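4. Die Ecke mit den Vasen

So, jetzt kommt der Teil, auf den ich mich beim Schreiben am meisten gefreut habe! Licht, Teppich und Hocker habt ihr nach Kapitel 3 hinter euch, nun geht es an die Kunstblumen. Ich halte mich bei der Reihenfolge an das, was mir Olga Sotomayor beigebracht hat (sie dekoriert seit 17 Jahren Schaufenster und hat mir mehr als eine Vase wieder aus der Hand genommen). Wer die Mappe von Christos Chrysikopoulos hat, findet dort eine etwas andere Reihenfolge. Geht auch, dauert nur länger.

Was ihr braucht:
2 Glasvasen, eine schmale und eine mit weiter Öffnung
künstliche Rosen und Nelken, dazu ein paar grüne Zweige
ein weiches, trockenes Tuch
eine Seitenschneiderzange, falls die Stiele Draht haben
5 Minuten Geduld pro Vase, beim ersten Mal eher mehr

4.1 Boden und Vasen vorbereiten

1. Räumt die Ecke frei, in der die Vasen stehen sollen. Bauklötze, Schrauben, Haargummis, alles, was bei uns zu Hause so in Ecken wandert, kommt weg.

2. Wischt den Boden trocken ab. Auf Steinmuster sieht man Krümel fast gar nicht, ich fahre deshalb immer mit der flachen Hand drüber. Ein einziges Sandkorn unter dem Glas knirscht ganz scheußlich.

3. Stellt beide Vasen erst einmal leer hin und tippt sie oben am Rand leicht an. Kippelt eine, dreht sie ein Stück und probiert es noch mal.

Achtung: Die schmale Vase nie nur an die Wand lehnen! Glas auf Fliese rutscht, und zwar immer dann, wenn man gerade die andere Hand voll Rosen hat. 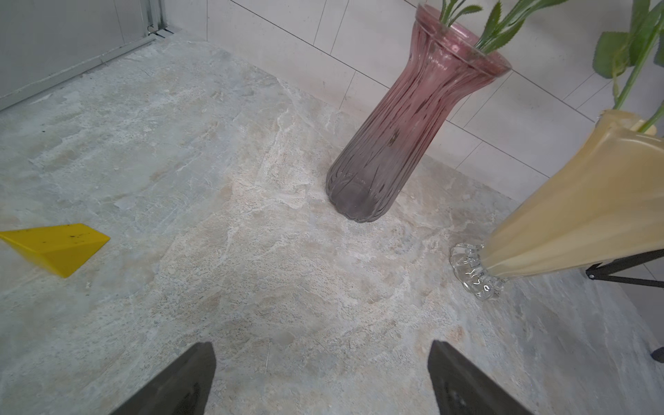
4. Fangt mit dem Grün an. Ein Zweig mit schmalen, gezackten Blättern passt gut in den engen Hals, die breiteren ovalen Blätter dürfen in die weite Vase. Ich stecke das Grün zuerst und ziehe es später wieder heraus, wenn mir die Blüten allein besser gefallen. Das ist keine Schande, das mache ich bei jeder zweiten Vase so.

5. Biegt Drahtstiele immer außerhalb der Vase zurecht. Im Hals herumzubiegen gibt Kratzer, und im schlimmsten Fall springt der Rand.

Hinweis zu den Stielen: Die Rosen von Cestia kommen bei mir mit ziemlich langem Stiel an. Bitte nicht gleich kürzen! Abschneiden kann man immer noch, und in einer hohen Vase ist man froh über jeden Zentimeter. Bei den Nelken von Iglesias ist der Stiel dünner und neigt sich gern zur Seite, das sieht aber hübsch aus, finde ich.

4.2 Wenn eine Vase umgefallen ist

Passiert. Mir auch, ständig. Dann bitte so:

1. Alles stehen und liegen lassen und erst schauen, ob Splitter herumliegen. Bei Kunstblumen gibt es zum Glück kein Wasser aufzuwischen.

2. Lose Blüten zur Seite legen, mit dem Kopf nach oben oder seitlich, damit sich die Blütenblätter nicht platt drücken.

3. Klötze und anderen Kleinkram wegnehmen, bevor ihr die Vase anfasst. Sonst stellt ihr sie auf einen halben Baustein und das Spiel beginnt von vorn.
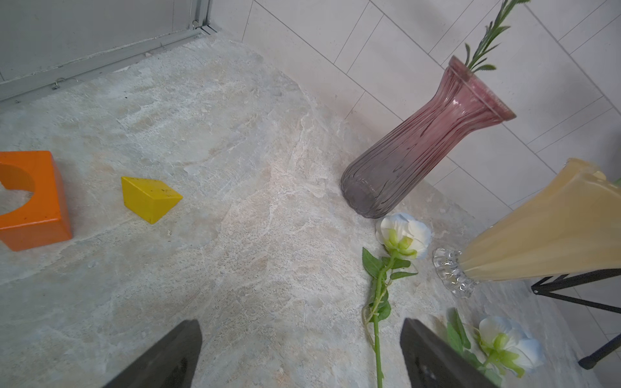
4. Die Vase am dicksten Teil greifen und langsam aufrichten, die andere Hand bleibt am Fuß. Den Zweig könnt ihr dabei drinlassen, solange er leicht ist.

5. Mit dem Finger vorsichtig um den Rand fahren. Spürt ihr eine Kerbe, kommt die Vase nicht mehr in die Kinderecke. Meine erste Elten hat so einen Schaden und steht seit September ganz oben auf dem Küchenschrank.

4.3 Blüten einsetzen

Jetzt wird es schön! Ich trenne nach Farben, also gelbe Nelken in die schmale Vase, weiße Rosen in die gelbliche daneben. Gemischt habe ich es auch probiert, da sah es gleich nach Tankstelle aus (Verzeihung an alle Tankstellen).

1. Die schmale Vase zuerst füllen. Zwei Nelken genügen, sie dürfen oben ein wenig auseinandergehen.

2. Rosen einzeln nehmen, am Stiel unterhalb der Blüte, und von schräg oben einführen. Den Stiel bis zum Boden durchschieben, bis er ansteht.

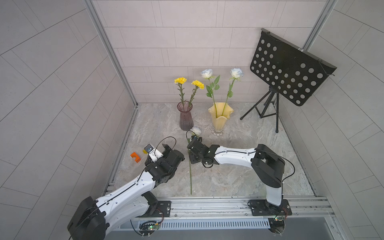 3. Bei jeder weiteren Rose die schon eingesetzten mit zwei Fingern festhalten. Ein gewellter Rand hilft übrigens, die Stiele legen sich von selbst in die Mulden und drehen nicht so leicht weg.

4. Blätter nach außen zupfen, dann drei Schritte zurückgehen und gucken. Von vorn, und wenn ihr könnt, auch im Sitzen.

Vorsicht bei hohen Nachbarn: Ein Notenständer mit ausgeklappten Beinen braucht hinten in der Ecke mehr Platz, als man denkt. Lasst zwischen Bein und Vase eine Handbreit frei, sonst bleibt beim Verschieben garantiert etwas hängen.

Zum Abstauben nehme ich das trockene Tuch von Weven, für die Blüten einen weichen Pinsel. Wie man die Stiele für den Umzug verpackt, steht in Kapitel 5.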